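Beltance House – Residents' Services
Ticket 3350: Lint on dark knitwear after laundering

Status: Resolved, pending resident confirmation
Opened: 20th January
Handled by: Sigrun Dalen, Laundry and Linen

Reported problem
The resident of Room 50 reported that dark woollens returned from the ground-floor laundry carried white lint. The garments had been washed on the delicate cycle in the Dakik machine. The resident asked whether the machine was at fault and whether the lint could be removed without a further wash.

Initial checks
The filter of the Dakik machine was opened and found to hold a quantity of pale fibre. It was cleaned and refitted. An empty rinse was then run for 90 minutes, and the drum was wiped with a dark cloth, which came away clean. The door seal showed no damage.

The laundry log for the previous day was also consulted. A load of new white towels had gone through the same machine immediately before the woollens. The towels had not been washed separately beforehand, as the house rules have required since October.

Inspection of garment
A black ribbed sweater was laid flat on a pink bed sheet for inspection. White specks are gathered along the seam towards the upper sleeve, with a few more across the middle of the knit.

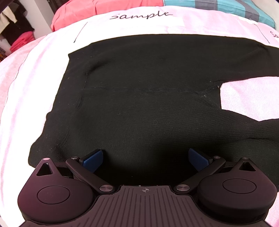 Action taken
1. The sweater was brushed by hand along the line of the rib, starting at the seam.
2. Remaining fibres were lifted with an adhesive roller – 3 sheets were used.
3. The garment was returned to the resident on a hanger cover, folded once.
4. A notice on washing new towels was placed beside the machine.

Advice to resident
Dark knitwear should be turned inside out and placed in a closed mesh bag before washing. It should not share a load with towels or flannelette. The Nam machine in the annexe is reserved for dark items and may be booked at reception.

Outstanding
Replacement filter ordered from Iltumis; delivery date not yet confirmed. The ticket will be closed once the resident has replied.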